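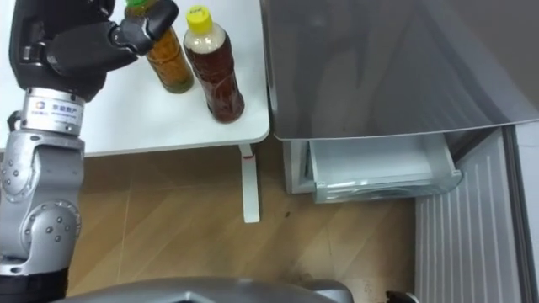 4.3 Bottle handling at the refrigerator drawer

Document owner: Þórey Vídalín, Hafþórsson
Site: Purkumside test kitchen
Issued: 20/01/2025

This section covers moving sealed drink bottles between a tabletop and a pull-out drawer with the Astov unit. Complete the arm check in 4.2 before you start. Glass containers are covered in 4.5 and must not be handled under this procedure.

Before you start

1. Confirm that the emergency stop is within reach of the operator and that the second operator knows where it is.

2. Check that every screw cap is fully closed. Reject any bottle with a split cap or a dented neck.

3. Wipe the tabletop. Pick up anything on the floor between the table and the refrigerator.

4. Set the base at the marked position and lock the wheels. The robot must not drive while a door or drawer is open.

CAUTION: Keep hands out of the drawer and off the door edges while the arms are enabled. Stop the arms first, then reach in.

Procedure

5. Open the lower door fully, then pull the drawer out to its stop. A half-open drawer is a fault condition — log it and start again.

6. Select the program Zornudden 15. Do not edit the grip force from the operator panel.

7. Close the fingers on the upper half of the bottle, near the neck. A grip on the cap alone is not allowed.

8. Hold for 10 seconds with the base of the bottle at table height. If the bottle slips or tilts, release it and repeat from step 7.

9. Lay the bottles in the drawer one at a time, on their sides. Leave the next bottle standing on the table until the arm is ready for it.
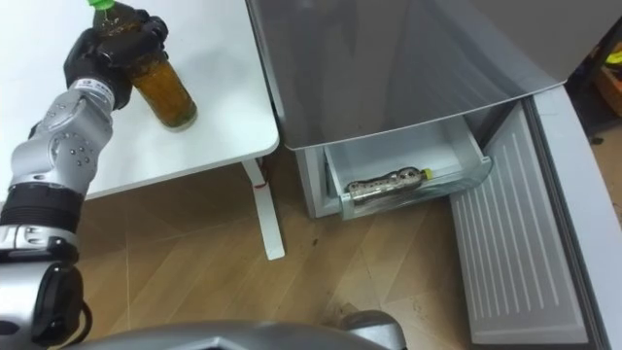 10. Move the arm clear of the drawer before anyone closes it. Both operators must call "clear" out loud.

11. Close the drawer, then the door. Record the run on form 122.

Note: If a bottle leaks, press the emergency stop and isolate power before wiping up. Liquid on the wrist or finger joints must be reported the same day, even if the arm still moves normally.

Note: Fingers are inspected after every 19 runs. The next full review of this section is due in May.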